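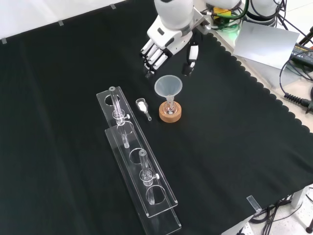
Search Justeo — type a part name or number — Go

Memon Hand Kit, for benchtop arms

The Memon is a multi-fingered hand you put together yourself and bolt to the end of a small arm. It started as one person's project in a shared workshop, and it's still built there, in small batches, between the laser cutter and the bike stand. I'm Orestis Stefanou, I drew most of it, and I still get a bit giddy when a new one closes its fingers for the first time!

The fingers are white segmented links with black joints and black tips, and the thumb sits off to one side so it can come in against any of the others. Each tip pulls off with a firm tug and a new one pushes on. The joints are tendon driven, with the motors up in the palm, and you can restring a finger in one evening with a pair of tweezers and a cup of tea (longer if you drop the spring, and you will drop the spring).

What I love using it for is small glass. Test tubes in a clear rack, a funnel in the neck of a flask, a vial with powder in it — all awkward things to hold, all different widths, and good fun to plan a grip for. Glass wants a slow close and a low force setting. Start with the tubes empty and put a cloth on the table, clipped down at the edges so it doesn't ruck up when a fingertip drags across it. A dark one with a dull surface is my favourite, as clear plastic racks are hard enough to pick out already. A flask with a round bottom or a narrow foot should go in a holder. Wooden rings are cheap and they stay put.

What's in the box

Finger and thumb parts, printed and cleaned up
Palm housing with motors fitted
Tendon cord, 100 metres, far more than you need
4 spare fingertips
Control board (Troltirov, second version)
Screws, springs, hex keys and a printed build guide

You'll need your own arm and power supply. The mounting plate follows the Hetodetti bolt pattern, and the drawing is in the guide if you want to cut an adaptor for something else. Please leave slack in the cables at the wrist. My first build pulled its own plug out on a full turn, twice in one Wednesday.

Wear and care

The test hand in the workshop has done 3,000 closes on its first set of cords, and the index finger has only just begun to feel soft. Check the knots every so often and keep powder out of the joints with a dry brush. No oil, please, it eats the cord.

Build time: allow a weekend
Kit part number: 34
Next batch: May

Questions about fitting, or a photo of your build? Send them over, I read them all.

We use cookies to remember your basket. Accept / Settings

Contact Justeo | Delivery and returns | © Justeo | Back to top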